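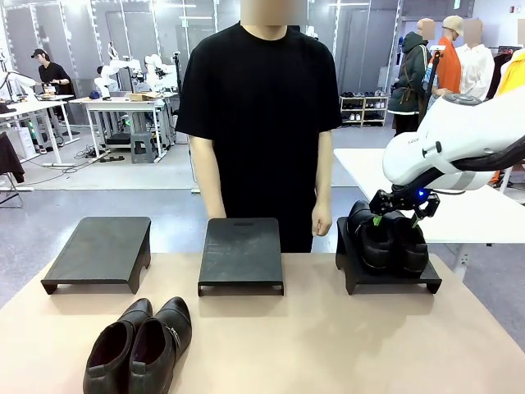 Figure 3.1 A robot arm with its gripper closed on a pair of black shoes. Two further stands are empty.

Chapter 3
Can machines do the chores?

Most homes already contain several machines that do chores. The washing machine, the dishwasher and the bread maker each took over work that was once done by hand. None of them would usually be called a robot. Each is a closed box, built for one job, and somebody has to load it, choose a setting and empty it afterwards.

In this chapter we look at the work that is left over: picking up, sorting, folding, wiping and putting away. The same kinds of task make up much of the day in a shop. Stock has to be straightened, shoes go back on display after customers have tried them on, and hangers have to face the same way. These jobs are easy to learn and are often given to new staff in their first week. They have been hard to hand over to machines.

3.1 Why tidying is difficult

Consider a pair of shoes that must be placed on a display stand. A shop assistant picks up both shoes in one movement, turns them so that the toes point the right way, and sets them down together. To do the same, a machine must solve a number of separate problems. It has to find the shoes and tell which two make a pair. It has to work out which end is the heel. It must choose a place to grip that will not mark or crush the upper, and it must hold firmly enough to lift without letting one shoe slip.

Black leather adds a problem of its own. Shiny surfaces reflect the room lights, and a bright patch on a toe may look to a camera like an edge or a gap. The dark inside of a shoe gives very little detail. Small differences between pairs, such as a buckle, can help the machine to match them, provided that the buckle faces the camera.

Figure 3.2 was taken from a camera carried close to the gripper. A view of this kind shows the fingers and the goods together, so the machine can correct its aim as it moves in. Its weakness is that the arm must be pointing the right way before anything useful can be seen. 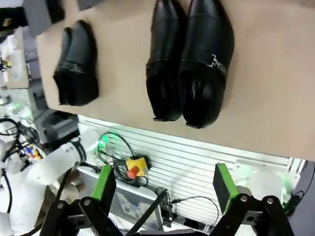
Figure 3.2 Black leather shoes on the table, with the gripper fingers apart.

Ekelis takes the opposite view of where the difficulty lies, and argues that seeing is the smaller part of the problem. On this account a machine that knows exactly where a shoe is may still drop it, and more effort should go into fingers that can feel a slip as it begins. Both positions have support, and we return to them in Section 3.4.

3.2 What counts as being able to do a job

A machine may perform a task once, in good light, with the objects laid out for it. This is a demonstration. It tells us that the task is possible. A shop manager needs to know other things: how often the machine fails, how long it takes, and who puts matters right when it goes wrong.

In the Narton trial, which we use throughout this chapter, a machine was set to place pairs of shoes on stands. It made 49 attempts and completed 40 of them without help. A new member of staff with the same record would be given more training. The trial is still useful, as the failed attempts can be sorted by cause.

Exercise 3.1 Choose one chore that you do at home. Write down each separate movement it requires, and mark those that depend on touch.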